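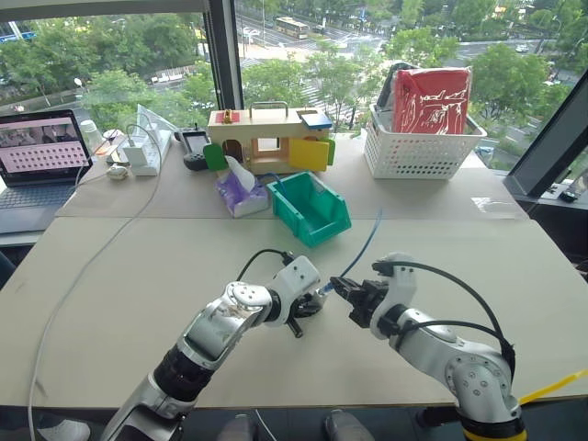
Sunday, madder bath, second go

Started 7:40. Wool from the Clurnach lot, the coarser skeins, not the nice ones. Roots are the Siliņa batch, the bag with the torn label, already chopped and soaked overnight in the enamel pot.

Weighed out 300 g dry wool. Root at equal weight to the wool, same as last time, so if the color comes out different it isn't that.

Scoured first. Hot water, squirt of the plain soap, let it sit an hour. First water came off the color of weak tea and smelled like barn. Second better. Did a third anyway. I think the brown patches on the last set were grease, Anitha Devadiga thinks they were alum that never dissolved. She may be right, there was grit at the bottom of the pot when I poured it off. This time dissolved the alum in a jar with boiling water first and kept stirring till it went clear, then into the pot. Do it this way from now on.

Alum at 12 percent, so 36 g. Left out the cream of tartar. We have been putting it in out of habit and I can't find anywhere in the book where anyone compared with and without on this wool. One skein from the last set was done with it, tagged with red thread, in the drawer.

Mordant pot up slowly, kept under a simmer for an hour. Lid half on. Left to cool with the wool in.

Meanwhile the root. Poured off the overnight soak water (yellow-brown, kept it, see below) and put fresh on. Rinse water is supposed to take the yellows away and leave you the redder stuff. Last time we skipped that and got brick. Everyone liked the brick except the person who ordered red.

Chalk: one level teaspoon in the bath. Our tap water is soft and madder wants hard. Next time weigh it, a teaspoon is silly when we weigh everything else.

Temperature is the whole problem. Dial thermometer on the big pot reads high. Checked it against the glass one, dial says 70 when glass says 64. So every number in the book from the dial is wrong by some amount, and probably not the same amount all the way up. Have gone back and penciled a D next to the ones I'm sure were dial. The rest, who knows.

Log, glass thermometer, C:

9:50 wool in, 31
10:15 41
10:40 50
11:05 57
11:30 63, burner down to lowest
12:00 66, too quick, pulled pot half off the ring
12:30 64
1:00 64
1:30 63, burner off

Stirred every time I read. Color was up on the fiber by 10:40, orange, and by noon a proper red with some orange still in it. Didn't see the brown come in at all. Last time the bath got over 75 by the dial and I'd bet that's where the brown came from, though with the dial being what it is I shouldn't bet much.

Wool left in the bath to cool. Don't touch untill tonight.
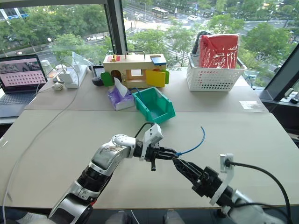 The linen is another story. Two lengths of the Drukska, the medium weight, same root, separate small pot. Linen takes madder badly without tannin first so did the gallnut soak, then alum acetate, then dried on the rack, then a wheat bran dunk to get the loose mordant off. Bran water goes everywhere. Put the mesh bag over the drain BEFORE pouring, the plumber was not funny about it.

Result on linen so far: pink. Nice pink, even, but pink. Anitha says give it a second dip in the same bath after the wool comes out, there's plenty left in it. I'd sooner start a fresh small bath so we know what did what. Compromise is one length each. Length A goes back in the wool bath, length B gets fresh root at half weight. Mark with a notch in the corner, A one notch, B two. Marker pen washes out, we learned that.

Soak water (the yellow stuff): put two small offcuts in it cold, no heat, lid on, in the window. Leave a week. Not expecting much.

Costs, since I was asked again. Materials account stands at 2,149 after the root and the gallnuts, and the root is most of what we spent this quarter. If the Siliņa people can do it in the bigger sack it's cheaper per kilo but we'd need somewhere dry to keep it. The cupboard under the sink isn't dry, please stop putting things there. Half a bag of weld went moldy in it.

Planton sheets. Filled in the shade cards for everything up to card 211. That's the last one with a real sample on it, after that it's just numbers and good intentions. Cards 208 and 209 are swapped, I swapped them back, then found a note saying they had been swapped on purpose? If whoever wrote the note reads this, please say why, the note only says "other way round!!" and no name.

Lightfastness strips: the ones on the south side have been up since the start of May. Pulled the foil back on the madder strip. Exposed half a bit duller, can see it if you hold it near the door, can't see it under the lamp. Weld strip gone noticably paler. The onion skin is basically beige and we should quit offering it to people. Taped foil back and left them all up. Next look end of the month.

Wash test on last set's brick skein: five washes, plain soap, warm. Hardly anything in the water after the second. White cotton scrap tied in with it stayed white, tiny bit of pink near the knot. Happy with that. Scrap is stapled to the facing page.

Evening, 7:15

Wool out. Squeezed, not rinsed, hung in the shade on the back line. Wet it looks like a very good red but wet always does. No patches that I can find, went over every skein under the lamp. One skein has a paler ring where the tie was too tight, figure-eight ties loose please, you should be able to get two fingers through.

Linen A in the leftover bath, up to 60 and held there 40 minutes, off. Linen B not started, ran out of clean pots.

Rinse the wool tomorrow when it's dry. Keep one skein unrinsed for compare.

To do
- linen B, fresh root, half weight
- order a second glass thermometer, throw the dial one out or at least take it off the pot
- weigh a level teaspoon of chalk, write it in here
- same bath again on the finer Clurnach skeins, but only after the coarse is dry and somebody else has looked at it in daylight
- with/without cream of tartar, side by side, same day same pot size
- pH strips are in the wrong drawer, they're with the tags
- bran is finished

Bath kept, bucket with the blue lid, for whoever wants the exhaust. Use it by midweek or it goes on the compost.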